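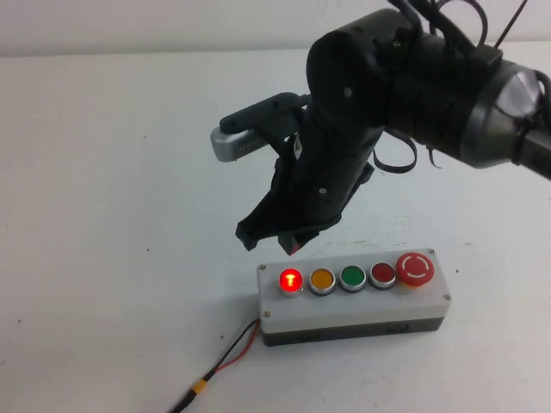
Yulan Yao preguntó en la primera revisión por qué comparábamos cámaras si lo que fallaba, según lo que había visto, era el control del brazo. La pregunta nos hizo cambiar el plan de pruebas. Al principio solo íbamos a medir la diferencia entre una cámara de muñeca y una cámara fija, y acabamos añadiendo una segunda parte con dos modos de control.

Comparación de cámaras y modos de control para accionar una botonera industrial
Delia Orellana y Arben Hoxha
Sábado, 14 de diciembre de 2024
Compartido 14 veces · 3 comentarios

1. Objetivo

La tarea consiste en que un brazo con pinza de dos dedos localice un pulsador concreto de una botonera y lo accione sin mover la caja. Queríamos saber qué cámara da mejor posición del pulsador y si el modo de control influye en el resultado una vez que la posición es buena. El trabajo continúa el proyecto Plaltar del curso pasado, que usaba una botonera de un solo pulsador atornillada a la mesa.

2. Montaje

La botonera tiene cinco elementos en fila: rojo, ámbar, verde, rojo oscuro y una seta de emergencia. No está fijada a la mesa, y si el brazo empuja de lado, la caja gira y los intentos siguientes parten de una posición equivocada. Decidimos dejarla suelta porque así el error se nota enseguida.

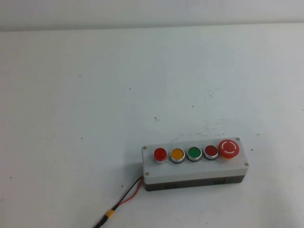
Figura 2. Botonera sobre la mesa de ensayo, sin el brazo.

La cámara de muñeca va sujeta con un soporte a un lado de la muñeca. La segunda cámara es fija y mira la mesa desde fuera. Las dos se calibraron con el mismo tablero y el mismo programa, escrito por Arben a partir del código de Plaltar. El resto del software (planificación, registro de datos y paro por tiempo) no cambió entre pruebas. Si el contacto de un pulsador no se cerraba en 1.000 ms desde el final del descenso, el intento se contaba como fallo.

3. Procedimiento

Cada intento seguía los mismos pasos:

- Llevar el brazo a la posición de partida y tomar una imagen.
- Detectar los pulsadores por color y elegir el que indicaba la lista.
- Situar la pinza encima del pulsador y bajar en vertical.
- Registrar si se cerraba el contacto correcto y volver a la partida.

La seta de emergencia se quedó fuera de la lista. En las pruebas previas la accionamos varias veces y había que girarla a mano para soltarla, lo que alargaba mucho las sesiones.

4. Resultados de las cámaras

Hicimos 452 intentos con cada cámara, todos con control de posición. Con la cámara de muñeca acertamos 296 (65,5 %) y con la fija 218 (48,2 %).

Los fallos son de distinto tipo. Con la cámara fija, el error más repetido fue un desplazamiento hacia un lado: el dedo bajaba sobre el aro metálico o entre dos pulsadores. El brazo además tapaba parte de la caja en algunas posturas, y en esos casos la detección usaba una imagen anterior. Con la cámara de muñeca hubo menos desplazamientos, pero más confusiones entre el rojo y el rojo oscuro. Los brillos en los aros cromados también estropeaban la segmentación, sobre todo en el ámbar. Bajar la exposición ayudó con el ámbar y empeoró el rojo oscuro, así que volvimos al valor inicial.

5. Modo de control

Repetimos una serie corta con la cámara de muñeca y control de impedancia. La rigidez vertical se ajustó a mano, sin un método sistemático. La caja se movió menos, y cuando el dedo tocaba el aro el brazo cedía en vez de arrastrarla. El tiempo por intento aumentó. La serie es demasiado corta para dar un porcentaje comparable con los del apartado 4, y por eso no lo incluimos.

Respecto a la pregunta de Yulan, creemos que tenía razón en parte. El control explica los giros de la caja, pero no las confusiones de color ni los desplazamientos iniciales.

6. Problemas y trabajo pendiente

Perdimos una sesión completa por un error en el signo de una rotación al cambiar de cámara. También se soltó dos veces el cable de la botonera en el conector, y esos intentos se descartaron y se repitieron.

En enero queremos completar la serie de impedancia con el mismo número de intentos y probar a identificar los pulsadores por su orden en la fila además de por el color. Falta medir el efecto de la luz del laboratorio, que no controlamos. Fatos Georgiou nos ha pasado un script para sincronizar las dos cámaras y está sin probar.

Este sitio utiliza cookies propias para recordar sus preferencias. Aceptar · Configurar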